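October, work diary, cell software

In by half past eight. The overnight replay had finished on the build machine: 254 trajectories through the new planner, no crashes, 4 flagged for joint velocity over the limit. All of the flagged ones are the right arm, and all have the elbow close to straight. I had expected the wrist. Opened a ticket against the time scaling and put the plots in it.

Zdzisław Duda rang from Vustbridge before I had finished. His version of the arbitration layer locks the whole table volume when either arm asks for it, which makes it safe and slow. Mine locks by voxel block and releases as the arm moves out. We agreed to keep his as the fallback and switch to it if the heartbeat goes missing for more than 85 ms. He wants the threshold in the config file with a comment saying who chose it. Fine.

Rest of the morning on the clearance check between the right forearm and the table items while the gripper is working at the blue box.

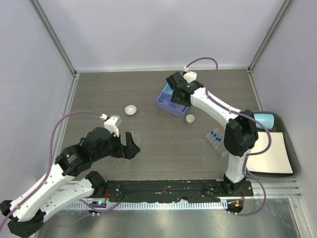

The cable model is still the weak part. At present each cable is a chain of capsules fixed to the links, so the planner treats the slack as if it never moves. With the elbow bent the real loop swings wide of the model. Options are to fatten the capsules, which closes off useful space over the right side, or to fit a curve between the two clamps and recompute it at every tenth waypoint. Tried the second in simulation. Planning time went up by roughly a third. Acceptable for offline work, too much for replanning. Left it behind a flag, default off.

Halina Bednarek reviewed the merge request for the camera calibration. Two comments, both correct. I was applying the hand-eye transform on the left arm in the wrong order, and the unit test passed only for the reason that the test rotation was the identity. Changed the test first, watched it fail, then fixed the code. Reprojection error on the left now agrees with the right to within a pixel.

Lunch at the desk. Read the Grabowska release notes, which mention a change to the default solver tolerance and bury it under the packaging section. Pinned our version until I can rerun the regression set.

Afternoon on perception. Clear items remain the problem. Depth comes back with holes wherever there is glass or clear plastic, and the segmenter then splits one tube into a cap and nothing else. The caps are easy, so I am now using cap position plus a fitted axis from the colour edges to get the tube pose. A cap with no tube attached has to be rejected, otherwise the grasp planner invents a tube for it. 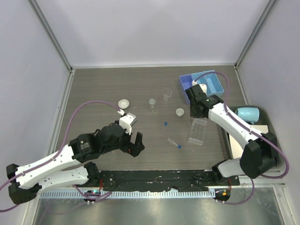

Set the rejection rule on edge support along the axis: below the threshold, the object is filed as a loose cap and gets a top pinch. The well plate is handled separately by template. White ceramic is fine at close range and poor when the lights are on full, so exposure is next on the list.

Notbridge have asked again for the log format. Sent them the schema and told them the timestamps are monotonic, so they must not compare them across machines. The Irnamham people did exactly that last spring and lost a week to it.

Left running: the regression set with the old solver tolerance, then the same with the new. Tomorrow, the velocity ticket, and answer Halina about renaming the frames.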